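4.2 Hand-held capture kit

The second product under review was the Hastov kit, a pair of hand-held grippers sold with tracking software and a 40-page setup guide. The operator works the fingers directly, so no robot is needed while demonstrations are being recorded. Each gripper carries a cube printed with square fiducial markers, from which the software estimates hand pose in the view of a head-level camera.

We used the kit in a furnished room at the Drernwood site and recorded 831 demonstrations, most of them involving chairs and small tables. Of these, 37 were rejected by the vendor's quality filter. Lacey Mellor checked the rejected set by hand and found that the usual cause was marker loss - one cube turned too far from the camera, or hidden behind a forearm. Glare was a lesser cause.

The Janjua kit (Section 4.1) places its sensors inside the handle and does not lose pose in this way, but it drifted on longer recordings and had to be reset between tasks. For work with both hands on a single large object, as in Figure 3, we found the Hastov kit easier to set up and slightly slower to process. Firmware was fixed at the May release for all trials.
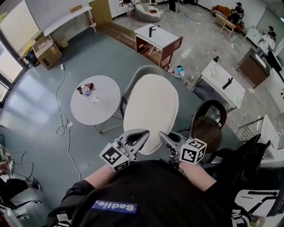

Figure 3. Operator's view with both grippers at the back of a white chair; marker cubes are mounted on the grippers.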